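Notebook, March, afternoon

Assembly of the small stand for Domia, continued. I took out the parts and put them on the flowered cloth, the one with ferns, so that they do not scratch the table. The plan from Durkanik gives 144 mm for the long side, but I measured 3 mm less on our piece. I wrote to Lachlan Carnegie about this and wait for his answer.
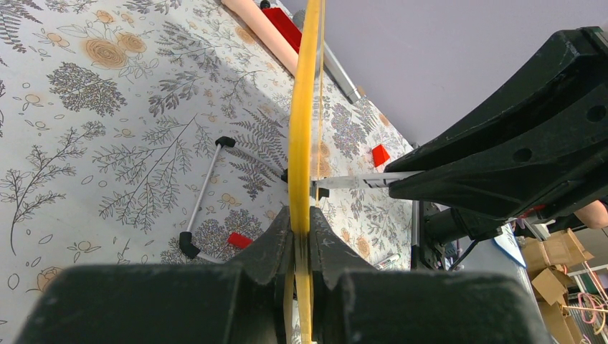 Reading time: 1 min

The bent gray frame with black end caps stays as it is for now. The yellow ring is the part I like most, the light goes into the plastic very nicely at the inner edge. I must still decide which side of it is the front – the Girard sheet does not say it.

The white rod needs a better fit in its small black block. I will try first with sandpaper 80 and leave the 60 in the drawer, it takes too much material.

The red pieces are not on my parts list. Lachlan thinks they are from the Cirnex set. Until this is clear I don't glue anything.

To do: ask for the new list, find the second caliper, write the side lengths on the bags with the white marker.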